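Folding the Fleece: Report on a Second-Year Group Project in Household Textiles

Group members: Tsehay Admasu, Sajib Wijesinghe, Hiwot Yilma, Eldana Gebru
Supervisor: Kidus Assefa

1. Background

The module handbook asks each group to "identify an everyday textile task and examine it with rigour". Most groups picked ironing. We picked the folding and storing of thick, fuzzy fabrics, mainly because Hiwot owns a dressing gown that has never once fitted back into the drawer it came out of, and she felt strongly that somebody ought to look into it.

Household advice on folding is plentiful and almost all of it concerns shirts. A shirt is thin, flat and fairly obedient. Teddy fleece, sherpa and bouclé are another matter. They are springy, they grip themselves, and they have no interest in holding a crease. The two books on linen care in our library give them one paragraph between them, and half of that is about moths.

Our question was simple enough: which way of folding a deep-pile fabric takes up the least shelf depth and still looks like a folded thing the next morning?

2. Materials

We had a budget of 3000, in the department's internal credits, of which we spent 2000 on fabric and lost a further 1000 to a delivery charge we had not read properly. The fabric came from Herkia, a remnant seller, and arrived as 14 pieces in assorted pale colours. We had ordered grey.

Three kinds of cloth were used:

Bouclé-type, with a nubby surface and a fairly loose backing.
Sherpa-type, denser, with a smooth reverse.
Plain cotton sheeting, as a comparison, and to remind ourselves what success felt like.

All pieces were trimmed to the same size by Eldana, who is the only one of us who can cut in a straight line. We hung them overnight before the first trial so that the creases from the parcel could drop out. The cotton kept its creases. The fleece had none to begin with.

3. Method

Four folds were tried. The first was the ordinary half-and-half-again that everyone does without thinking. The second was a fold in thirds, as for a bath towel. The third was a roll, started from the short side. The fourth we called the Barrios fold, after the boarding house where Sajib's aunt learned it: the two long sides come in to meet at the middle, then the whole thing is folded over on itself like a closed book.

Each fold was done by each of us in turn, on a table, with no smoothing allowed once the last fold was made. The height was measured straight away with a ruler and again in the morning. We also gave each bundle a mark out of five for neatness. Marks were given separately and then compared, which led to the only real argument of the project.

One thing we had not planned for was picking the stuff up. With cotton you take a corner and the rest follows. With a deep pile, the corner is hard to find by feel, because the edge is as fluffy as the middle, and what you get is a pinch from somewhere in the body of the cloth. It then rises in a sort of hood and the rest of it slumps off to whichever side is heavier. 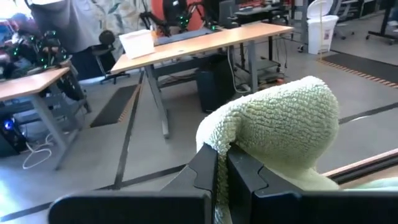 After two afternoons of this we changed the method and added a step. Before folding, the person doing the trial had to find two neighbouring corners and hold them for a moment with the cloth hanging free. It sounds fussy. It cut out most of the false starts, and the bundles that followed were noticeably squarer. The earlier trials were thrown out and repeated, to general despair.

4. Results

The roll gave the smallest bundle when first made and the largest by morning. Left alone on a shelf it loosened steadily, and the sherpa-type pieces came undone altogether. Tsehay tried tying one with tape, which worked, but we agreed that tying a thing up is a different project.

The half-and-half-again fold was the quickest and the worst. Every extra layer of pile pushes back against the others, so the stack is fattest on the folded side and leans. Put three of these on top of each other and they slide towards the front of the shelf like passengers on a bus.

Thirds did better. The bundle was lower and more even, and it looked much the same in the morning. Its weakness is that the first third has to be judged by eye, and none of us turned out to be much good at that. Neatness marks for this fold varied more between people than for any other.

The Barrios fold came out best for both fleece types. With the raw edges shut inside, the surfaces grip one another, and the springiness that ruins the roll seems to help hold the book closed. It takes longer than the others and needs a table wider than the cloth. For plain cotton it made no difference worth reporting.

We also noted which way the pile faced. Folding with the smooth reverse on the outside gave a tidier stack that slid about. Folding with the pile on the outside gave a scruffier one that stayed put. Hiwot prefers scruffy. The rest of us were persuaded after the third landslide.

5. Problems

Shedding was worse than expected. The trimmed edges dropped fluff over everything, including the measuring sheet, and one column of figures had to be read through a light fur. Hemming the pieces first would have solved it, but nobody wanted to hem them.

Measuring height with a ruler is a doubtful business on a surface that gives way when you touch it. We settled on laying a thin card on top and reading the ruler at the card. Mr Assefa suggested a heavier board, which would have given steadier numbers and, in our view, flattened the very thing we were trying to measure. This was discussed at some length.

We are four people with different hands and different amounts of patience. Sajib's bundles were always lower than anyone else's, and we suspect him of leaning.

6. Further work

A second group might look at storage over a full term, and at whether washing changes how the pile grips. Blankets would be the obvious next step, though they would need a bigger table and probably two people per fold. Eldana has offered to cut them out, provided somebody else sweeps the floor.

The dressing gown was folded by the Barrios method in November. The drawer now closes if you press on it with a knee.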